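Notes for the pantry talk, December 2022
Deolinda Carvalho

Slide 1. Title. Wait for the coffee line to sit down. Say hi, say thanks to Charoen for the room and the snacks.

OK so I'm going to talk for 20 minutes about dry beans, and I promise it's more fun than it sounds. I grew up in a house where there was always a pot going, and then I moved out and didn't cook a bean from scratch for years. Canned, canned, canned. Nothing wrong with canned! I still keep a shelf of them. But I want to get you to try one bag of dry ones before the end of January, and I'm going to nag you about it.

Slide 2. The jar. (Hold up the actual jar, pass it around.)

These are the speckled ones from Rumo, the little bulk place. I paid less for this jar than for my bus ride over. Ask who has a bag of beans at home older than their phone. Let them laugh, raise my own hand. Old beans take forever and some of them never go soft, so if yours have been in the move with you, maybe make a doorstop.

Slide 3. Soaking.

This is where people get mad at me. My grandmother soaked overnight, always, and changed the water. My aunt never soaked a thing and thought it was a waste of flavor. I do whatever I remembered to do the night before. With black beans I skip it, with chickpeas I don't. If you soak, salt the water. I didn't believe that one for the longest time — I'd been told salt makes the skins tough — and then I tried two pots next to each other and the salty one was creamier, skins and all.

(If somebody brings up baking soda, say a pinch is fine, keep moving. Last time we lost the whole question period to baking soda.)

Slide 4. The pot.

Cover with water by 2 inches. Half an onion, a bay leaf, a good glug of oil. Bring it up to a real boil, and for red kidney beans keep it boiling hard for at least ten minutes before you turn it down. Please don't skip that with kidneys, they can make you properly sick, and a slow cooker on low doesn't get hot enough to fix it. After that, lowest bubble you can manage, lid half on. Start tasting at 30 minutes if they're small. Taste 3 beans, and from different parts of the pot, one soft bean doesn't mean anything.

Tell the story about the Skasska potluck and the crunchy chili. Short version!!

Slide 5. Keep the broth.

Don't pour it down the sink, I beg you. Soup, rice, the next pot of greens. I freeze it in old yogurt tubs and then forget which tub is yogurt.

Slide 6. Tonight's dinner.

Beans, broth, toast, a fried egg on top, hot sauce. Done. My kids call it swamp toast and they ask for it.

Slide 7. Leave this one up for questions. Recipe cards are by the door, English on one side, Portuguese on the other.
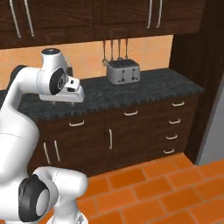

Charoen Phetsri wrote back after reading these that I should say something about altitude, his sister lives up in the mountains and her pintos take nearly twice as long, and could I please bring extra cards this time.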